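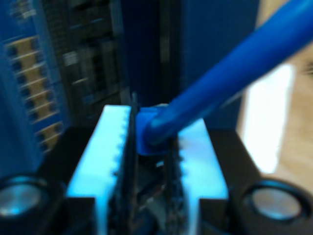 오스틱 공개 시연회

오스틱 공개 시연회(Ostik 公開示演會)는 로봇 자동화 업체 플론도(Flondow)가 경기도 파주시의 작업장 오스틱에서 여는 일반 공개 행사이다. 소형 물체를 집어 옮기는 로봇 그리퍼 작업을 관람객 앞에서 시연하며, 방문객이 직접 조작해 보는 시간이 포함된다. 첫 행사는 2021년 12월 18일에 열렸다. 행사 이름은 작업장 이름에서 따왔으며, 초기 안내문에는 '오스틱 열린 날'로 표기되기도 했다.

목차
1 배경
2 장소
3 시연 내용
3.1 집기 작업
3.2 수동 조작 체험
3.3 데이터 기록
4 장비
5 진행 방식
6 관람 규정
7 이후의 행사
8 반응
9 같이 보기

배경

플론도는 소량 다품종 공정에 쓰이는 조작 장치와 제어 소프트웨어를 개발하는 회사이다. 오스틱은 원래 시험 장비를 두는 내부 공간이었으며 외부인 출입은 거래처 방문에 한정되어 있었다. 인근 학교와 제조업체에서 견학 문의가 이어지자 회사는 개별 견학을 중단하고 정해진 날에 한꺼번에 방문객을 받는 방식으로 바꾸었다. 준비는 같은 해 8월에 시작되었다. 처음에는 완성된 공정 라인을 보여 주는 안이 검토되었으나, 공간이 좁고 안전 펜스를 새로 설치해야 해서 그리퍼 단위의 작업을 가까이에서 보여 주는 쪽으로 결정되었다.

장소

오스틱은 파주시의 단층 창고 건물을 개조한 것으로, 전체 면적은 334제곱미터이다. 이 가운데 앞쪽 절반이 시연 구역으로 쓰이고 나머지는 부품 보관실, 조정실, 사무 공간으로 나뉜다. 시연 구역의 바닥에는 노란 선으로 관람 동선이 표시되어 있다. 주차 공간이 적어 첫 행사 때에는 건물 앞 도로가 혼잡했고, 이후 행사에서는 대중교통 이용이 권장되고 있다.

시연 내용

집기 작업

시연의 중심은 두 손가락 그리퍼로 물체를 집어 들고, 옮기고, 내려놓는 작업이다. 그리퍼의 두 손가락은 서로 마주 보며, 안쪽 가장자리에는 작고 둥근 이가 줄지어 있다. 파란색 플라스틱 물체를 집는 작업에서는 긴 원통형 손잡이 끝에 달린 네모난 블록 부분을 두 손가락 사이에 물린다. 손잡이가 길어 무게중심이 잡는 지점에서 벗어나기 때문에, 블록을 얕게 물면 이동 중에 물체가 돌아가기 쉽다. 진행자는 같은 물체를 잡는 깊이를 바꾸어 가며 집어 차이를 설명한다.

집기 작업은 세 단계로 구성된다. 첫 단계에서는 물체가 늘 같은 자리에 놓인다. 둘째 단계에서는 물체의 방향이 매번 달라지고, 셋째 단계에서는 다른 물건들 사이에 섞인 상태에서 지정된 물체만 집는다. 셋째 단계의 실패율이 가장 높으며, 실패한 경우에도 시연을 중단하지 않고 다시 시도한다.

수동 조작 체험

관람객은 조작기를 손에 쥐고 그리퍼를 직접 여닫을 수 있다. 한 사람에게 주어지는 시간은 3분이다. 초등학생 이하 어린이는 보호자와 함께 참여해야 한다. 체험용 물체로는 플라스틱 블록, 고무마개, 빈 종이컵 등이 쓰인다. 종이컵은 힘 조절의 어려움을 보여 주는 용도로 마련된 것이며, 찌그러진 컵은 회수하여 교체한다.

데이터 기록

시연 중에 이루어지는 집기 동작은 손가락 간격, 구동 전류, 소요 시간과 함께 기록된다. 첫 행사에서는 하루 동안 3831회의 동작이 기록되었다. 여기에는 진행자의 시연과 자동 반복 동작, 관람객의 체험이 모두 포함된다. 체험 중에 기록된 동작에는 조작자의 이름이나 연락처가 결부되지 않으며, 참여자가 요청하면 해당 시간대의 기록을 삭제한다.

장비

시연에는 플론도의 제어 소프트웨어 보카(Voka)가 사용된다. 보카는 그리퍼의 여닫힘과 팔의 이동을 하나의 순서도로 묶어 실행하며, 실행 중인 단계가 조정실 화면과 관람객용 모니터에 동시에 표시된다. 첫 행사에서 쓰인 판은 한국어 표시를 일부만 지원하여 오류 메시지가 영어로 나왔다. 이 문제는 다음 행사 전에 수정되었다.

손가락은 소모품으로 취급된다. 안쪽의 이가 마모되면 잡는 힘이 같아도 물체가 미끄러지므로 행사 시작 전에 상태를 점검하고 필요하면 한 쌍을 함께 교체한다. 체험용 장비의 이동 속도는 초당 300밀리미터로 제한되어 있다. 비상 정지 단추는 조작대와 관람선 양쪽에 하나씩 설치된다.

진행 방식

행사는 오전과 오후로 나뉘며 각 회차는 같은 내용으로 진행된다. 회차마다 짧은 안내가 있은 뒤 집기 작업 시연, 질의응답, 수동 조작 체험의 순서로 이어진다. 오전 회차에는 단체 신청자를, 오후 회차에는 개인 신청자를 우선 배정한다. 첫 행사의 방문객은 700명이 넘었다. 당초에는 체험 순서를 선착순으로 정했으나 대기 줄이 시연 구역을 가로막아 오후 회차 도중에 번호표 방식으로 바뀌었다.

관람 규정

관람객은 노란 선 안쪽으로 들어갈 수 없다. 늘어지는 목도리와 목걸이는 체험 전에 풀어야 하고, 긴 머리는 묶어야 한다. 사진 촬영은 허용되지만 플래시와 삼각대는 사용할 수 없다. 조정실과 부품 보관실은 공개되지 않는다. 음식물 반입은 금지되며 음료는 입구의 탁자에 두고 들어간다.

이후의 행사

둘째 행사부터는 전 회차가 사전 신청제로 바뀌었다. 체험용 조작대도 한 대에서 두 대로 늘었고, 이 중 한 대는 앉아서 쓸 수 있도록 높이를 낮추었다. 기계 관련 학과 학생을 대상으로 손가락 교체와 영점 조정을 실습하는 별도 회차가 추가되었으나, 정원이 적어 정기적으로 열리지는 않는다.

반응

첫 행사 뒤의 설문에서는 장비를 가까이에서 볼 수 있다는 점과 실패 장면을 그대로 공개한 점이 긍정적으로 평가되었다. 대기 시간이 길고 뒷줄에서는 손가락 끝의 움직임이 보이지 않는다는 지적도 있었다. 제조업체 방문객 사이에서는 실제 공정에서 다루는 금속 부품이 시연 대상에 없다는 의견이 나왔다. 플론도는 이후 뒷줄용 모니터를 추가했으며 금속 부품 시연은 단체 회차에 한해 실시하고 있다.

같이 보기

로봇 그리퍼
산업용 로봇
원격 조작
공장 견학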